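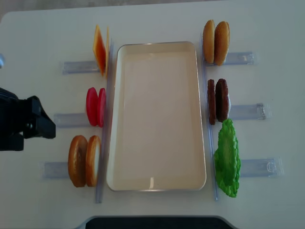

Changes to school lunch start in October

Ninwood students will see a new lunch menu and a later second lunch when October begins. The menu now runs on a four-week cycle instead of two. Copies go home in backpacks this week, and the same menu is posted outside the cafeteria and the front office.

The kitchen at Terkurwood Road makes lunch for both of our buildings and serves 836 meals on a normal day. The building dates from 1957, and the kitchen was laid out for a much smaller school. Over the summer the old serving counter was taken out and a second line was put in along the north wall. Hot meals are served from both lines. Cold lunches, fruit and milk are at the end of each.

Kitchen manager Oleksandra Mykhailiuk asked for the longer cycle after going through last year's plate waste. Chicken and rice was finished more often than anything else. The bean chili was not, and it has been replaced by a lentil soup served with bread. Burgers stay on the menu, with or without cheese, but move to every other week. Pizza is still on Fridays.

Lunch times

First lunch is 11:05 to 11:35 for grades K through 2. Second lunch is 11:50 to 12:20 for grades 3 through 5. The extra 15 minutes between the two gives staff time to wipe the tables and refill both lines. Last year second lunch often started with one hot choice already gone.

Students in grades 3 through 5 may bring a small snack for the morning – please keep it nut-free and easy to open.

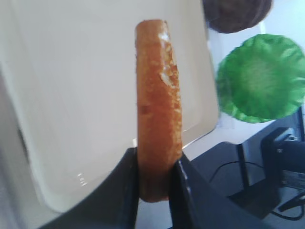
Golden brown and breaded.

Ordering and payment

Lunch choices are still made in homeroom each morning. Students who arrive after attendance should give their choice to the front office before going to class. If your child will be out for a medical appointment and back in time to eat, call the office by 9:00 and a meal will be held.

Lunch accounts have moved to Loltlow. Balances from last year were carried over, including negative ones. Families who have not set up a login can use the student number printed at the top of the September progress report. You can also send cash or a check in a sealed envelope with the student's name and homeroom on it. Checks should be made out to Ninwood School Meals.

Free and reduced-price meal forms have to be filled out again every year, even if nothing has changed at home. Last year's approval ends when October does. Forms are in the office in English, Spanish and Ukrainian. Tamer Boutros can help with them by phone or in person, and what you tell him stays private.

Allergies and special diets

Please send an updated allergy form if anything has changed since spring. A doctor's note is needed for a milk substitute. No note is needed for meals without pork or without meat – just check the box on the form. Ramil Marquez keeps the ingredient lists for everything the kitchen serves and will send a copy to any family that asks.

Lost lunch boxes are on the shelf by the gym door. Anything left there at the end of the month is donated.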